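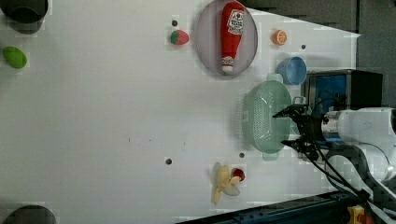 上次来过的一位参加者留言说,摆早餐比收早餐难得多,盘子放哪儿大家都差不多,番茄酱瓶放哪儿能吵半天,下一轮要是还招人,最好把“摆”和“收”分成两次做。

这条意见我们采纳了。新一轮按摆放、取用、收纳分成三次活动,现在开始招募。

玩具餐桌摆放与收纳活动 参加者招募

发布单位:Ondska 家用品与玩具工作室
合作单位:Ikismont 收纳用品
活动地点:Fuchs 楼 603 室
活动时间:九月至十月,共 3 次,每次两小时
招募人数:最多16人
参加费用:不收费
参加补贴:每次 103 元

一、做什么

Ondska 正在编一套玩具餐桌的使用手册,名字暂定为 Rolleo。手册给家长和幼儿园老师看,主要讲三件事:一桌玩具食物怎么摆,孩子玩的时候东西会跑到哪里,玩完怎么收。前两件事我们内部已经写了初稿,读过的人意见不一。第三件事初稿很薄,基本只有一句“放回收纳盒”,需要重写。

所以想请平时真的在家里或班里收玩具的人来,实际做几遍,边做边说,我们记下来。

桌上用的是常见的玩具食物和餐具,例如草莓、橙子片、剥开的香蕉、番茄酱瓶、椭圆盘子、杯子、沥水篮。东西都不贵,也没有电子部件,市面上类似的很多。每次活动的组合不完全相同,现场以工作人员摆出来的为准。

二、三次活动的内容

第一次:摆

工作人员把一箱玩具食物和餐具交给您,给一个简单的题目,比如“两个人的早餐”“下午的水果”“洗完水果准备装盘”。您按自己的习惯摆到桌面上,摆完讲一讲为什么这样摆。不评分,也没有标准答案。

我们想听的是一些很具体的判断:调味瓶算食物还是算餐具;沥水篮是留在桌上,还是放在旁边当容器用;杯子空着的时候正放还是侧放;单片的水果是进盘子,还是散在桌上让孩子自己拿。这些地方初稿写得含糊,几位编辑各有各的写法。

摆完以后会请您看另一位参加者的桌面,并改动其中一处。只能改一处。

第二次:取用

这一次不需要带孩子来。工作人员会念一段孩子玩玩具餐桌时的过程记录,您按记录里的顺序把东西拿起、放下、换位置。记录由合作的幼儿园老师写成,已去掉姓名和班级。

过程中会停几次,请您说出当前哪一样东西最碍事,哪一样最容易掉到桌子下面,哪一样您会先收走。做到最后桌面通常会比较乱,请保持原样,不用顺手整理。很多参加者习惯边做边收,这一次请忍一忍,收的部分留到第三次。

第三次:收

从一张已经玩乱的桌面开始,把全部东西收好。收纳用品由 Ikismont 提供,有带盖的盒子、敞口的筐和布袋,您可以任选,也可以都不用,直接拿沥水篮和盘子当容器。

每位参加者收两遍。第一遍按自己的办法来,第二遍按一张写好的步骤卡来。步骤卡就是手册里将要用的那一页,您照着做,哪一步读不懂、哪一步做起来别扭,直接在卡片上划出来。我们不会在旁边提示。读不懂就是没写好,划掉即可。

收完以后有一段小组讨论,话题包括:

食物和餐具要不要分开放;
小件(草莓一类)要不要单独装;
长条形的瓶子横放还是竖放;
杯子能不能套在一起,套在一起孩子拿不拿得出来;
收纳盒外面贴文字标签还是贴图;
收好的东西放在孩子够得着的地方,还是大人拿的地方。

三、谁可以报名

年满十八周岁,并且符合下面任意一条:

家里有学龄前的孩子,玩具主要由您收拾;
在幼儿园、托育机构、儿童图书室、社区活动室工作,日常工作里包含收拾玩具;
做过家政或整理服务,接触过有孩子的家庭;
祖父母、外祖父母或其他长辈,平时帮忙带孩子。

不要求有教育或设计方面的学历。能用普通话交流,能站立或坐着操作桌面上的小件物品。需要坐着完成的,报名时写明,我们会安排高度合适的桌椅。左手习惯的请注明,步骤卡有左手版本,目前只有很少的人试过,欢迎来试。

有以下情况的,这一轮请不要报名:在其他玩具或收纳用品公司担任产品岗位;三次活动中有一次以上确定来不了。

报名人数超过名额时,优先考虑几类参加者搭配均衡。上一轮来的大多是家长,老师和长辈偏少,这一轮会适当多留位置给他们。参加过上一轮的也可以再报,但排在新报名者之后。

四、时间安排

三次活动之间各隔两周左右,上午组九点半开始,下午组两点开始,两组内容一样,报名时选一组。选定以后尽量不要换组,小组讨论需要前后是同一批人。临时有事请提前一天告知,可以到另一组补一次,补一次以上就不好安排了。

每次开始前留一刻钟签到和喝水。迟到超过半小时的,当次不再进场,也不发当次补贴。

中间休息一次。茶水间有热水,杯子请自备。活动室里不吃东西,带了早饭的请在走廊的桌子旁边吃完再进来。

五、补贴与报销

每次活动结束后当场登记,补贴在一周内转到您本人的账户。只来一次就发一次的,不因后面缺席扣回。三次都参加完的,另外赠送一本印好的手册和一只 Ikismont 的收纳筐,手册印出来之前先登记地址。

市内公共交通费用凭票据报销,打车和停车费不报。楼下有停车位,但不多,上午尤其紧张。

六、记录与隐私

活动过程会做文字记录和录音,另外会拍摄桌面。拍摄只对着桌面,可能拍到手和袖口。不想被拍到手的,现场有工作手套可以戴,也可以要求当次不拍,对补贴没有影响。

录音只用于整理文字,整理完即删除。手册里如果引用您的原话,会先把那一句发给您看,您同意后才用,并且不署名。希望署名的可以在致谢页列出名字,写法由您自己定。

报名表上的电话和地址只用于这次活动联系,活动结束后删除。

七、常见的几个问题

能带孩子来吗?
这三次都不能。楼里没有合适的看护场地。以后会另外组织亲子试用,到时单独发通知,参加过这次活动的会先收到。

要带自己家的玩具吗?
不用。不过第三次活动欢迎带一张家里玩具柜或收纳盒的照片,打印或存在手机里都行,讨论时可能会用到。家里乱的照片也可以带,不用特意收拾。

玩具干净吗?
食物和餐具在每组用过以后清洗擦干。对塑料气味敏感的,请报名时写一句,我们会安排靠窗的位置。

我收东西很慢,会不会影响别人?
不会。每人一张桌面,各做各的,不计时,也不做比较。做得慢的参加者往往会说出更多想法,请放心。

我觉得手册根本没有必要,可以来吗?
可以,请在讨论时讲出来。上一轮有几位持这种看法,他们提的意见让初稿删掉了整整一节。

会推销东西吗?
不会。现场不卖玩具,也不卖收纳用品,不要求下载任何软件。

八、怎样报名

到 Fuchs 楼一层前台领取报名表,填好后交回前台,信封上写“Rolleo 餐桌”。也可以在本页底部在线填写,内容相同,不必两边都填。

报名表上有一道问答:“您家里或班里最难收的一样玩具是什么,现在放在哪里?”请尽量写具体。写“拼图,放在电视柜左边的抽屉,盖子早没了,用皮筋捆着”比写“小零件类玩具”对我们有用。字数不限,几句话即可。不会写字或不方便写字的长辈,可以由家人代填,也可以在前台口述,由工作人员记下。

报名八月底截止,名额满了会提前关闭在线表格,前台的纸质表仍然收,作为候补。九月初电话通知结果,未入选的发短信告知。电话会打两遍,两遍都没有接通的,名额转给候补,请留意陌生来电。

到达方式:Fuchs 楼正门进入,乘右侧电梯到六层,出电梯左转,603 室在走廊尽头,门上贴有活动名称。左侧电梯只到五层。使用轮椅或推车的请走东侧门,有坡道,到了按门铃,前台会有人来开门。

报名前想先看一看步骤卡的,前台备有样张,可以翻阅,暂不外借。样张是旧版,收纳那一页还没有改。

Ondska 家用品与玩具工作室 手册编辑组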